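Moketeck Automation Safety – thread on the bimanual cell fault of Thu 28 October

1/ Moketeck is publishing the findings of its internal review of a fault on one of our two-arm tabletop cells. No one was injured. We are sharing the details because several partner sites run the same controller release.

2/ During a routine handover exercise, the left arm stopped responding to position commands while the right arm went on moving toward the shared zone. The two grippers made contact at low speed. The operator pressed the emergency stop and both arms held position.

3/ The controller log shows that the left arm missed its status message for 1171 milliseconds. The limit set in our safety procedure is 800 milliseconds. The right arm should have been halted at that limit and was not.

4/ The cause was a setting. When the Lenudex controller software was updated in April, the timeout for paired motion went back to its default of 2000 milliseconds. The value was not checked again after the update. Responsibility for that check lies with Moketeck.

5/ The missed messages had a separate cause. A cable on the left arm had been routed with too little slack at the wrist, and one connector had worked partly free. It lost contact when the arm reached the far end of its travel.

6/ Damage was limited to one gripper finger and its mounting screws. Both have been replaced. The arm was recalibrated and passed 1151 handover cycles without a missed message before it was released for use.

7/ Raimonds Sproģis led the technical review. His report recommends that any safety value changed from its default be stored outside the controller and compared at every startup. We have accepted this recommendation in full.

8/ The startup comparison is now running on all cells at our Uibo site. The Kadness site will follow once its controllers are on the same release. Until then, paired motion at Kadness is restricted to reduced speed – single-arm work is not affected.

9/ We have also changed the cable inspection. It was previously done with the arms parked, a position in which the strain at the wrist does not show. Inspectors will now move each arm by hand through its full reach, with drive power off, and look at every connector along the way.

10/ Partner sites should take the following steps before the next paired session:
– Read the paired-motion timeout directly from the controller. Do not rely on the setup sheet.
– Check wrist cable slack on both arms at full extension.
– Test the emergency stop with each arm in turn.
– Record the results and the name of the person who made the checks.

11/ If the timeout reads higher than your site procedure allows, stop paired work and contact us. Please do not correct the value and continue. We need the controller log as it stands, and a restart clears part of it.

12/ Questions about the findings may be sent to Tatu Obura, who is handling all correspondence on this matter. The full report is available to partner sites on request.

13/ Two-arm cell, grippers facing each other across the table:

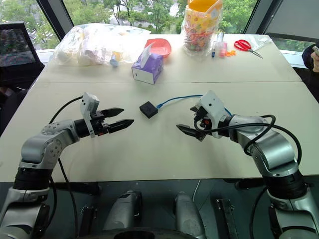
14/ Next update

We will post again when the Kadness restriction is lifted. Sites that have sent in their check results do not need to send them a second time.

© Moketeck. All rights reserved. | Contact | Back to top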